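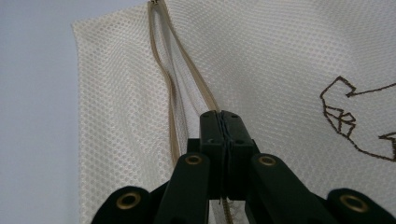 I've been meaning to write about the new machines at Golestani for weeks now, and my tea is still hot, so let's go. For anyone new here, I work in the finishing room at a commercial laundry in the garment-care line. We wash, dry, sort and send back other people's uniforms and delicates, and I have been at it for 22 years (I started on the night shift, folding napkins).

1/ Most of you know we got the sorting line from Jatov back in March. It reads the tag on each bag and drops it down the right chute, and I'll admit I was ready to hate it. I don't! My shoulders have not felt this good since my kids were small.

2/ What the line can't do is open a bag. Our delicates come in zippered mesh bags, and mesh is a funny thing to handle. It bunches, it slides, the zipper tape twists when you want it flat. You have to hold the tape with one hand and coax the pull with the other, and every bag behaves a little differently.

3/ So opening and closing is the next job on the list, and that's what has everyone talking at break. Omprakash Uniyal, who has run our delicates table longer than I've run anything, has been teaching it. He works through bag after bag with a gripper in his hand in place of his fingers, and the recordings of him doing it go into training the robot arm.

4/ He was very polite about it for the first morning and then he started arguing with it, which I took as a good sign. He says the tool makes you notice what your thumb has been doing all these years without telling you. You squeeze too close to the teeth and the tape buckles. Too far out and you're just pulling on mesh.

5/ I had a try too, and oh my goodness. I've closed more of these zippers than I could ever tell you and I felt like a toddler with a coat. I did get better, and I got a bit proud of myself, and then I snagged one and had to sit down and have a cookie.

6/ Now the part people keep messaging me about. Are we losing jobs? The honest state of things is that 2 people moved off sorting when the line came in. One went to repairs and loves it. The other went to the loading dock, doesn't love it, and has told our manager so, and I think she should keep saying it until something changes.

7/ Negin Ranjbar, our shift lead, asked for it in writing that the hours spent teaching the machine are paid at the trainer rate. If your hands are teaching, then you're a teacher, that was her whole argument. It took a few meetings but we got it, and Omprakash bought a very large box of pastries with the first check.

8/ I do miss some of the noise. When we sorted by hand there were up to 14 of us along that table and you heard about everybody's weddings and bad knees. Now it's a hum and a few of us at the end of the line. We've started taking lunch together again, which helps.

9/ If your place is bringing in something like this, ask early who does the teaching and what they'll be paid for it. And ask to try the tool yourself, even if it isn't your station. I'm back on at six tomorrow and I still have a uniform of my own to iron, so good night, all of you.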